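To: Ukska members list
From: Silvana Amaral, Programs Office
Date: Sunday, May 21, 2023
Subject: Re: Access riders for the November residency

Dear members,

Thank you to all who wrote in after the last circular. One message raised points that affect every applicant, and I am replying on the list with the writer's permission.

Mizanur Talukder wrote:

> The call for the Hegyi Residency says that access costs are "met separately from the artist's fee." It does not say whether an access rider should be sent with the application or after selection. Several deaf and disabled performers I work with have lost places elsewhere after sending a rider early. Could the office also confirm whether a personal assistant's travel to Eneck is covered, and whether the cap of 1,000 words applies to applications made by video?

Riders should be sent after selection. The panel that reads applications will not see any access information unless the applicant chooses to place it in the main statement. Once offers are made, the Programs Office will write to each artist and ask for a rider in whatever form suits them. 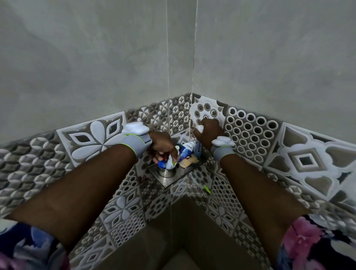
A personal assistant's travel, meals and lodging are covered in full for the length of the residency. These costs are paid from the access fund and do not reduce the artist's fee, which remains $2,000. Assistants may be chosen by the artist. Where an artist would like help finding one in Eneck, please tell us by the date given in the offer letter.

The word limit applies to written statements only. Video and audio statements, including those in sign language, may run to ten minutes. A transcript is welcome but not required – we will arrange interpretation for the panel. 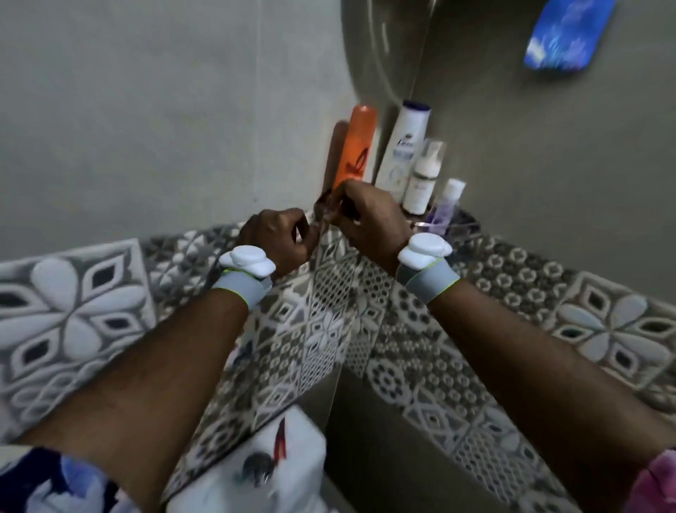

Members have also asked about the venue. The Jevgate studio theater has 114 seats, with step-free entry to the auditorium, the stage and both dressing rooms. The lighting box is reached by stairs, and artists who operate their own cues will be given a desk at stage level. Relaxed performances will be offered for every work shown in November.

We received 33 applications in the last round and expect a higher number this time. Applicants who were not selected then may apply again with the same project.

Corrections to the published call will be posted on the members' page this week. Questions about individual circumstances should be sent to the Programs Office and not to the list.

Sincerely,

Silvana Amaral
Programs Office, Ukska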